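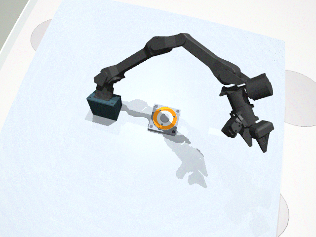

Setting up the Skirnard practice arm in Vainio

1. Install Vainio first, then the Skirnard kit file. The kit is 18 quid and arrives as a download, so no van and no signature.

2. Open the ring bench. Leave the arm on its teal block. You can move the block, and you will spend the evening moving it back.

3. Set the gripper to open and park it well clear of the orange ring before you press Run. The default speed is 12. Try 4.

4. Bring it over the plate in small steps – the plate sits at a slight angle, so turn the wrist to match.

5. Save. Vainio does have an autosave, in the sense that there is a tick box for it.

Error 2263 means the licence has lapsed. The manual says it means “arm”.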